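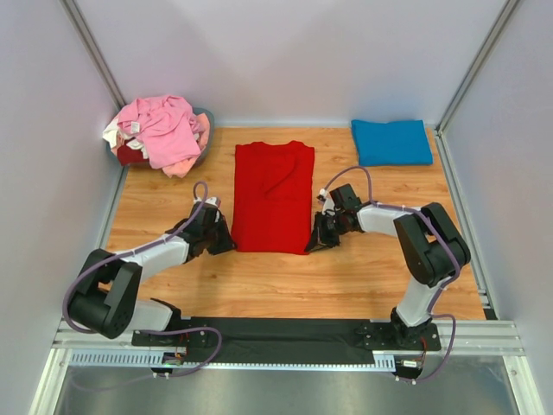 # Let them fold the laundry

I help out with the robotics club at Cemedham, and every July somebody's parent asks me the same thing, very nicely, over a paper plate of biscuits. Why laundry? Couldn't they build something that fights? Or at least something that drives about a bit?

I get it. I do! I loved the fighting ones on telly as much as anyone, and when I started with the club we did nothing else. We had wheels, we had a ramp, we had a thing with a spinning lid that scared me half to death. The pupils who were already confident with a screwdriver had a lovely time and everybody else held the tape measure.

Then Keerthana Suvarna, who was in her second year with us and fed up to the back teeth of holding the tape measure, asked if we could do clothes. Two arms, one table, a basket of washing at one corner and a folded pile at the other. Her mum Vasanthi donated the first lot of shirts and hasn't asked for them back, bless her.

It's the best thing we've ever done, and I think more clubs should have a go at it.

My main reason is that cloth is horrible. A plastic block sits where you put it. You tell the gripper where the block is and off it goes, and after a few weeks the pupils have learnt that if the numbers are right the world behaves. A shirt doesn't care about your numbers. Pinch it a finger's width too far in and you get two layers instead of one, or you get a sleeve you weren't after, or the whole thing comes along for the ride. So they have to look. They stand at the side with their heads tilted, arguing about hems, and I've heard better science in those arguments than in most of the write-ups I've had to read.

It also gets different people talking. Saron Gebreyes had barely said a word all autumn, and on the folding project she was suddenly in charge, as she irons for a family of 5 and has Views (sleeves in first, always, and never mind what the video says). Manikandan Fernandes writes most of our code and had, I suspect, never folded a thing in his life. He does now. He had to get her to show him slowly, by hand, over and over, before he could drive the arms through it himself, and I wish I could bottle that.

The arguments against, then. Sowmya Panicker runs the competition side and she and I have been going round and round on this for ages, always as friends. She says there's no trophy in it. True! You can't take a folded red shirt to a regional final and have a crowd go wild. She says it's slow, and my goodness it is slow. The log for last term has 1,394 attempts in it, and a good many of those are a gripper closing on thin air while 8 teenagers groan. And she says it's dear, what with two arms on the go instead of one, and there I haven't got much of an answer except that we already had them.

Where I think she's wrong is when she says it's dull for visitors. At the last open evening the little ones walked straight past the ramp and stood watching the arms creep towards a collar. Everyone's got a pile of washing at home. A grandad told me he'd have one tomorrow if it did fitted sheets. (It does not do fitted sheets. Please don't ask Manikandan about fitted sheets.)

I'd also say, a bit more quietly, that I like what the work itself is. Folding is a job lots of these kids have watched their mums and aunties do without anyone calling it skilled. Spend a term trying to get a machine to put one sleeve flat and you come away with rather a different idea of it. Keerthana said as much in her talk to the younger years and I had to go and look at the noticeboard for a minute.

So if you run a club and you've got arms sitting idle, try it. Use bright plain colours to begin with, stick to T-shirts, and let whoever does the washing at home be the boss. Sowmya's getting her ramp back for the spring, by the way, that was the deal. We're keeping the table.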